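FOR IMMEDIATE RELEASE
May 30, 2021

Drullska Enamelware Brings Back Its Red Cup, Along With Free Mending for Old Ones

Drullska, the small maker of enamel cups, bowls and coffee pots, is pleased to share that its plain red cup is returning to the catalog this summer, and that the company will open a mending bench at its Mander Street shop for anyone whose well-loved enamel has seen better days.

The red cup was dropped from the line when the old kiln was retired, and the letters started coming almost at once. People wrote to say they had one from a grandmother, or had lost one on a camping trip and never quite gotten over it. The shop kept every one of those letters in a drawer by the register, and in the end the drawer got hard to close!

"We heard you, we really did," said Édgar Escobar, who runs the shop and has answered most of that mail by hand. "It took us longer than we wanted to get the color right. The first batches came out closer to orange, and my mother told me so very plainly. The one we have now is the red people remember, and I'm so happy to have it back on the shelf next to the cream and the green."

The cup comes in 2 sizes and is sold singly or in a boxed set of 6. As before, it can go on the camp stove or in the oven, though not in the microwave, and the company still suggests a wooden spoon for stirring if you want the inside to stay nice for years and years.

The mending bench will be looked after by Quentin Gautier, a longtime enameler who came to Drullska from the Koteck stove works. He will file down rough rims, touch up chips on the outside of a piece and tell you kindly when a pot ought to retire and hold geraniums instead. Chips on the inside can't be repaired for food use, so please don't be too disappointed if yours comes home as a pencil holder. There is no charge, and the piece doesn't have to be one of ours.

The first 80 customers to bring something in for mending will also receive a tea towel printed with the old catalog drawing of the coffee pot.
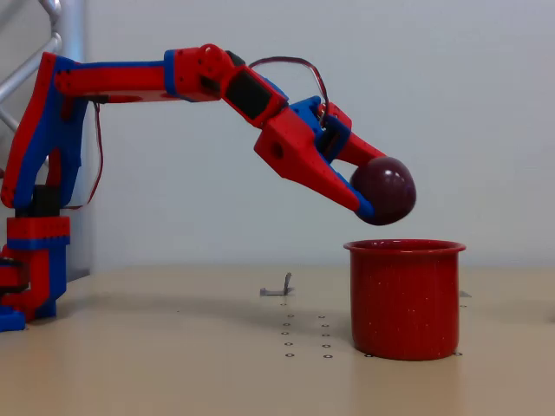
The red enamel cup, returning to the Drullska catalog this summer.

The bench opens together with the new cup and will run through the end of October. Pieces can be left at the counter during regular shop hours, with your name and phone number on a bit of tape, and most will be ready the following week.

Drullska Enamelware
1618 Mander Street
Shop and mending inquiries: Édgar Escobar, at the counter or by mail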